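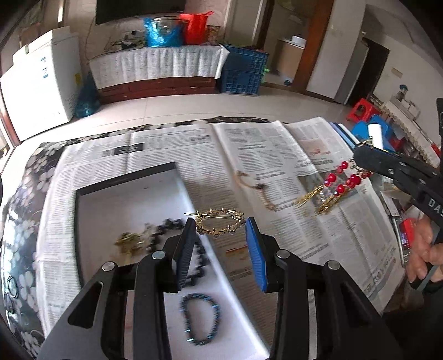 Quand Ottó Illés m'ouvre la porte, il a une épreuve reliée sous le bras et un crayon derrière l'oreille, et il me demande avant même de dire bonjour si je prends du sucre. J'en prends. On s'installe dans la cuisine, parce que le bureau, me dit-il, « est occupé par le dix-neuvième siècle ». C'est vrai qu'on voit des cartons jusque dans le couloir !

Pour ceux qui ne le connaissent pas : Ottó dirige chez Bárány une petite collection de récits de vie oubliés, des mémoires de domestiques, de marins, d'institutrices, de gens qui ont écrit un seul livre et puis plus rien. Le prochain titre sort en mai. C'est le journal d'une gouvernante partie travailler dans une famille de négociants, à Anance, et qui a tout noté pendant onze ans, le prix des bougies comme les disputes à table. J'ai lu les épreuves en deux soirs (284 pages, et j'aurais bien continué).

Je commence par la question bête : comment tombe-t-on sur un texte pareil ? « Par paresse, me répond-il. Je cherchais un autre livre chez un bouquiniste d'Emer, il ne l'avait pas, il pleuvait, je suis resté. Le journal était dans une caisse avec des partitions. Édition à compte d'auteur, 200 exemplaires. J'ai lu trois pages debout et j'ai raté mon train. »

Il me montre son exemplaire. Le dos a été recollé, pas très bien, et quelqu'un a souligné à l'encre violette tous les passages où il est question de nourriture. Ottó ne sait pas qui. Il a failli garder les soulignements dans la nouvelle édition, et puis son éditrice l'a regardé d'un certain œil et il a laissé tomber.

On parle longtemps de la langue. Je lui avoue que j'ai buté sur les premières pages, avec ces phrases qui n'en finissent pas et ces virgules posées n'importe où. Il lève les mains. « Mais c'est exprès ! Enfin, de ma part c'est exprès. J'ai corrigé les coquilles de l'imprimeur, 66 en tout, et je n'ai pas touché à sa ponctuation. Elle écrit comme elle respire, le soir, fatiguée. Si je mets des points partout, on entend quelqu'un d'autre. »

Et les notes ? Parce qu'il y en a peu, et moi j'aime bien les notes. Là, il se défend un peu moins bien. La première version en comptait tellement qu'il fallait tourner la page pour retrouver le texte. Il a coupé pendant tout un hiver. Il reste les noms de lieux, quelques mesures, une recette de confiture qu'il a essayée lui-même – immangeable, paraît-il – et c'est à peu près tout. Le reste finira peut-être en ligne.

Justement, le numérique. Le livre paraîtra aussi sur Cillow, la liseuse en ligne que Bárány utilise depuis l'an dernier, avec une table des matières cliquable année par année. Je m'attendais à ce qu'il grogne, et pas du tout, il trouve ça formidable pour un journal : « On peut relire tous les mois de novembre à la suite. Elle déteste novembre. C'est très drôle, tous ces novembres. » Le papier, lui, sera tiré à 1000 exemplaires. Quand je lui demande si c'est beaucoup, il fait une grimace qui veut dire que oui, pour eux, c'est beaucoup.

Ce qui m'a le plus touchée dans le livre, c'est la quatrième année, où elle n'écrit presque rien. Deux lignes par semaine, la météo, « bien dormi », « mal dormi ». Je lui demande ce qu'il en pense, s'il a trouvé une explication. Il reprend du café avant de me répondre. « J'ai cherché dans les registres, les lettres de la famille. Rien. J'avais écrit une hypothèse dans la préface, une demi-page, et je l'ai retirée. Elle avait décidé de ne pas le dire. » Je note la phrase dans mon carnet et on passe à autre chose, un peu vite.

Il me parle alors du suivant, parce qu'il y a toujours un suivant. Un mécanicien de bateau, cette fois, un manuscrit de famille jamais imprimé, avec une orthographe que même lui hésite à laisser telle quelle. La petite-fille de l'auteur veut bien qu'on publie, à condition qu'on enlève un oncle. Les discussions continuent, et l'oncle, d'après Ottó, est de loin le meilleur personnage.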